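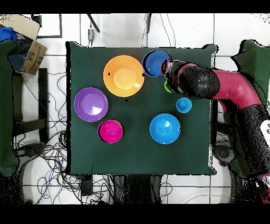
3.2 What people call the things they eat from

I came into this project thinking the hard part would be getting families to talk about dinner, and I was so wrong! Everybody in Dilton wanted to talk about dinner. The hard part was the nouns. We had 17 households keeping kitchen diaries through July, and by the end of the first week I had a notebook full of "the soup one," "the little one," and "Grandma's" (which could mean a dish, a recipe or a chair, depending on who was writing).

Chibuzor Okoro and I had planned to code every entry with a fixed list of words taken from the Bravholm interviews. Bowl, cup, mug, plate, dish, and so on. That list fell apart almost right away. A vessel that was a cup at breakfast, with milk in it, became a bowl at four in the afternoon when somebody filled it with raisins. Size mattered less than I expected and contents mattered a lot, especially for the younger kids. Adults were steadier about it, though they drifted too when they were in a hurry.

Color was the other big surprise. With cheap plastic bowls and cups in bright solid colors, the sort in Figure 2, people often dropped the noun completely. "Give her the pink." "Who has the orange?" I have pages and pages of this. In homes where most of the dishes matched, the same speakers went back to size or to ownership, and one father, Nelu Nistor, used a different system for weekdays and for company and was quite happy to defend it to me for most of an evening.

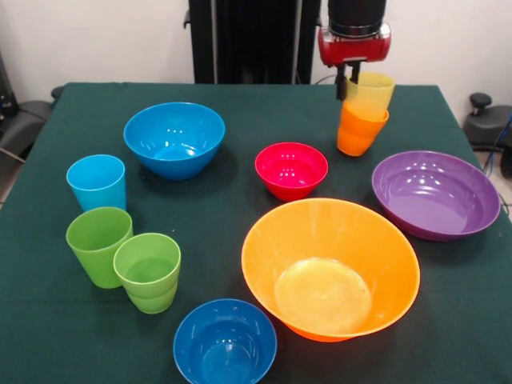

So we threw out the fixed list and coded in two passes instead. In the first pass, I wrote down whatever the speaker said, word for word, even when it made no sense to me. In the second, Đạt Võ went through the same entries without seeing my notes and marked each one as naming by shape, by size, by color, by contents or by owner. We ended up with around 2,000 entries, and we argued over plenty of them (the "owner" category gave us the most grief, and I still think Đạt is too generous with it).

Only 8 of the households spoke more than one language at the table. I had hoped for more, and I wouldn't lean on those diaries too heavily. Still, they're fun to read. Color words crossed over between languages much more freely than the nouns did, so a sentence could run along entirely in Romanian and then land on an English "purple." I come back to those mixed entries in Section 4, along with the Florar family's diary, which needed its own coding sheet.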